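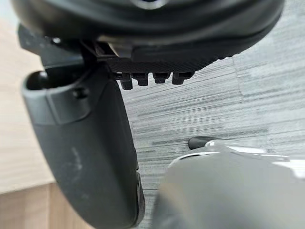 Welcome to Stendorora! We're a small school of sewing and soft furnishing, started by Inger Zoëga at her own dining table and now in our own rooms on the ground floor at Gradura, where the kettle goes on at half past nine and beginners are as welcome as old hands. We have 23 learners on the books, and Jomar Sarmiento (cushions, curtains and endless patience) takes the evening group, which starts up again in January.
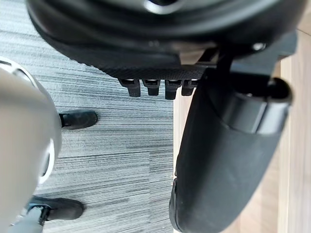 Grey carpet, with streaks in light and dark

Do drop in for a cuppa and a look round before you sign up.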